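**Lining trays with napkins: worth it or theater?**

**kusdale_kate** | 2019-11-10
We do a soup lunch at the hall and I've been put on trays. My predecessor put a folded napkin flat in every one. That is 100 napkins before anyone has spilled a thing. Do I have to?

**relus16**
No. A napkin under a bowl is a wet napkin. Put it beside the bowl like a civilized person.

**Hyun-seo Ok**
Disagree. Bare plastic turns a soup bowl into a hockey puck. I line mine and press it flat with my palm so the fold stays down. Brown, blue, yellow, they all get one.

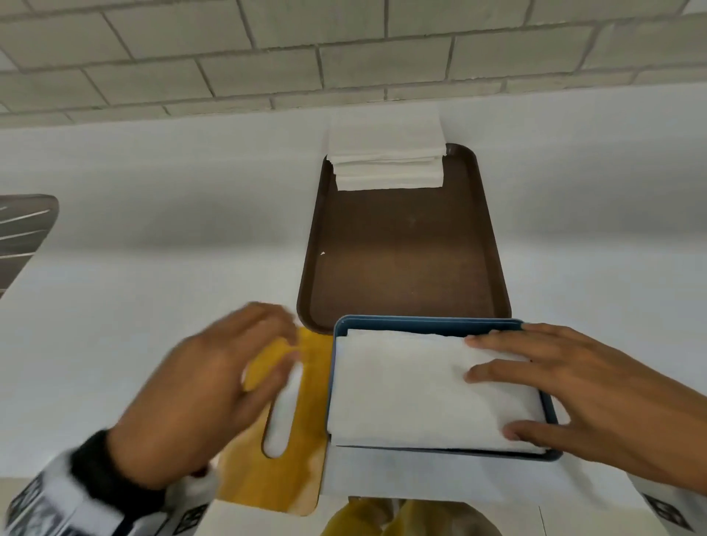

**kusdale_kate**
Which way should the folded edge face?

**Hyun-seo Ok**
Away from the person eating. Otherwise they pick at it and you find confetti in the soup.

**relus16**
So now the napkin is a load-bearing structure and the diner still has nothing to wipe their chin with.

**Hyun-seo Ok**
They get a second one. On top, by the spoon.

**relus16**
Two napkins each. I see Big Napkin has reached Flernau.

**byun_k**
Kyung-hwa Byun here, I ran lunches in Kusdale until April. Line the trays for soup, skip it for sandwiches. And stack the trays by color first or you'll be shuffling them all morning.

**relus16**
I can live with the sandwich clause.

**kusdale_kate**
It's soup every time. I'll go buy napkins.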